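Capítulo 4
La recogida de demostraciones

4.1 Por qué empezamos por los datos

En los capítulos anteriores el alumno ha trabajado con controladores que alguien escribió a mano. A partir de ahora el controlador se aprende, y lo que se aprende depende de lo que se ha mostrado. Por eso dedicamos un capítulo entero a una tarea que muchos manuales resuelven en dos páginas: reunir los ejemplos.

Llamamos demostración a una ejecución completa de la tarea, guiada por una persona, durante la cual se guardan al mismo tiempo las imágenes de las cámaras y las posiciones de todas las articulaciones. Llamamos episodio al registro que resulta de ella. La diferencia parece pequeña, pero conviene respetarla: una demostración buena puede dar un episodio malo, por ejemplo si una cámara ha perdido fotogramas.

El caso que seguiremos es el puesto de dos brazos del laboratorio de Skusodholm, dedicado a ropa y calzado. Son objetos difíciles. Una tela no tiene una forma fija, y un cordón de zapato cambia de lugar con cada contacto. Las órdenes llegan a los brazos por el programa Gridgate y los episodios se guardan en el formato Louro, que se explica en el apéndice.

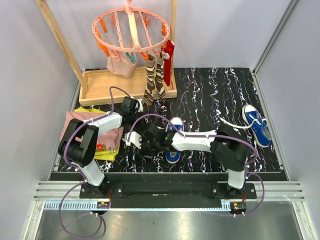 Los operadores de Skusodholm, preguntados por lo que más les costó al principio, respondieron que fue aceptar sus propios errores: querían borrar cada episodio en que la pinza fallaba el primer agarre, y tardaron semanas en comprender que un fallo corregido con calma enseña al sistema algo que el episodio limpio no contiene.

Volveremos a esta observación en el apartado 4.5. De momento basta con distinguir entre el error que se recupera, que se conserva con una etiqueta, y el error que termina el episodio, que se guarda aparte.

4.2 Cuántos ejemplos y de qué clase

El conjunto Urnus, con el que se harán los ejercicios, contiene casi 2000 episodios repartidos en 18 tareas. Ninguno dura más de 60 segundos. El reparto no es igual: las tareas con calcetines tienen más episodios que las de zapatillas, porque en ellas la posición inicial varía mucho más.

La cantidad sola no dice gran cosa. Si la prenda está siempre doblada en el mismo rincón de la mesa, el sistema aprenderá el rincón – y fallará en cuanto alguien la mueva un palmo. Antes de cada sesión el operador debe decidir qué va a variar (posición, orientación, orden de los objetos) y qué va a dejar fijo, y anotarlo en la hoja de sesión.

Con dos brazos aparece además el problema de la coordinación. Las pinzas trabajan a menudo muy cerca una de otra, y el operador debe elegir cuál espera. Si unas veces espera la izquierda y otras la derecha, sin motivo visible en las imágenes, el modelo recibe respuestas distintas para una misma situación. En el apartado siguiente veremos cómo fijar un criterio común antes de grabar.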